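Wire Baskets: What They Fix and What They Don't

Every January the storage aisle fills up with wire baskets, and every spring a good share of them end up in the garage with extension cords in them. I own more than I'd like to admit. Some have earned their spot. Most of the advice that sold them to me hasn't.

Start with the claim that a basket makes a shelf hold more. It doesn't. A basket takes up room, and a basket with slanted sides takes up quite a bit of it. What it can do is turn a deep shelf into something like a drawer, so you pull the whole thing out and see what's at the back. If your shelf is shallow, skip it. You can already see the back.

Measure before you buy, and measure the opening, not the shelf. Cabinet frames and hinges steal width. My pantry shelf would take a wide basket easily if I could get one past the door hinge, and I can't. I found this out with two of them, both from Rallwood, both past the return date.

Then there's the grid. Wire mesh is fine for potatoes, onions, dish towels, bags of rice, anything bigger than the holes. It's bad for spice packets, tea bags, pens and birthday candles, which slide through or poke out and snag. The usual tip is to line the basket with shelf paper. Fine, but now you have a basket you can't see through, and you paid extra for the holes. A plain plastic bin would have cost less.

A solid base solves half of this. Small things stay put, and jars stand up straight without rocking on the wires. Check the rim, though. Even a low lip catches crumbs and flour, and you'll be going along it with a damp cloth.
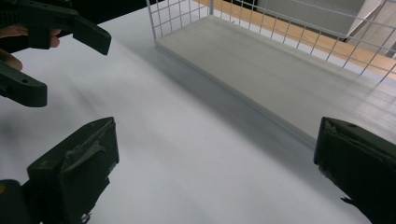
What is the best way to clean a white wire basket?

Put it in the sink or tub with warm water and dish soap, let it soak, and go over the crossings with an old toothbrush. Rinse it and dry it with a towel right away, especially at the corners, where a chipped coating lets rust start. Leave out the steel wool.

I've seen people recommend the dishwasher. Hayley Bramwell, who wrote in after my last piece on pantry shelves, has run hers through for years with no trouble. I did it with a coated one and got brown spots at the welds. Maybe hers is better made. I wouldn't risk one you like.

Labels. The clip-on tags from Fullix look good and fall off when you pull the basket by the front. A strip of masking tape doesn't stick to wire at all. Tie on a paper tag with string, or don't label it. You can see in. That was supposed to be the selling point.

Stacking is where I get really doubtful. The pictures on the box always show a tower. Load the bottom basket with cans and the tower is all right; load the top one and it leans. Keep the heavy one low and stop at two. And if the baskets only nest when they're empty, they aren't stackable, whatever the label claims.

Scratches: bare wire feet will mark a painted shelf or a white tabletop sooner or later. Stick felt pads under the corners, and lift the basket when you move it. Felt gets grubby in a kitchen, so I use the clear rubber dots under the sink and in the pantry.

As for the idea that you should buy a matching set first and then sort, do it the other way. Empty the shelf, throw out the stale crackers, put back what you use, and live with it for a couple of weeks in shoe boxes. If you keep reaching for the same box, replace that box with a basket. I ended up needing two. The set I had in my cart came with far more, plus a free marker.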